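Do we need another loyalty app?

Clakura, the payments firm, wants every shop on the main street in Turkton to swap its paper punch card for an app called Drorka. The pitch is that small stores will "win back" shoppers they lost to the big chains. I read the brochure twice and still can't find a figure for how many shoppers came back anywhere else.

What the brochure does have is 1,573 downloads in the trial town. A download is cheap. I have 100 apps on my phone and use six of them. How many of those people bought a second coffee? Clakura says that data is "being reviewed." 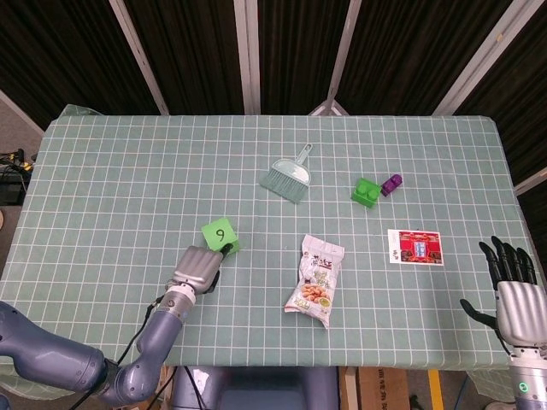
A foam cube marked with a handwritten 9, on a checked tablecloth.

Then there is the fee. Shops pay 2 percent on every sale that earns points, and the points cost the shop money too. Bùi, the noodle place by the bus station, gets 100 punch cards printed at a time and pays for nothing else. Its regulars seem to manage.

Maybe the app will do some good – I'd like to see the numbers first. Sign-up for shops closes in August, and the contract runs for three years. Read the part on leaving early before you sign.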